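3.2 Household water use and the shared kitchen

Figure 2. A dark red cup on a wooden table. 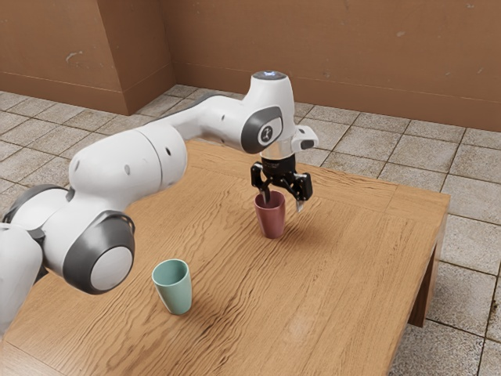
The second part of the study looked at drinking water in the home: where it was drawn, how long it stood before use, and what it was drawn into. Earlier work on the Plunside supply dealt almost entirely with the mains and the service pipes. Krūmiņa treated the kitchen tap as the end point of the system, and most later papers have followed that choice. We think the end point should be the cup. Water that leaves the tap within the limits for lead and copper may still be left overnight in a jug, and the person who drinks it in the morning is not drinking what was sampled.

Households were recruited by letter from two districts, Plunside and Fadine. The two are served by the same treatment works but differ in the age of their housing. Most of the Plunside homes were built before the pipe replacement program and still have some original pipe between the street and the kitchen. Fadine is newer and was plumbed in plastic from the start. In total 1,491 water diary entries were returned and could be used. Entries were dropped if the time of drawing was missing, or if the same entry had been copied across several days.

Each household kept its diary for 28 days. The person filling it in wrote down the time the tap was opened, whether it was run first, the container, and the time the water was drunk. We did not ask for volumes. In the pilot, people guessed them badly and then stopped filling in the other columns as well.

Containers were coded into 3 groups: cups and glasses, jugs and bottles, and anything else. The last group was mostly saucepans and kettles. A cup filled at the tap and set down on the table was coded by the time of the first drink, even when it was finished much later. This probably makes standing times look shorter than they were, and the figures for cups should be read with that in mind.

Standing time was longest for jugs in both districts. Running the tap before filling was more common in Plunside – residents there had received a leaflet on the subject in March – but the habit was weaker on Saturday than on working days. Several diaries noted that the first person up ran the tap and later users did not bother.

Metal levels were measured in paired samples from 47 homes, one taken at the tap and one from the container just before drinking. Analysis was done at the Grarnus laboratory using the method given in Section 2.4. Glazed cups were tested separately with a weak acid rinse, and those results are reported in Section 3.3.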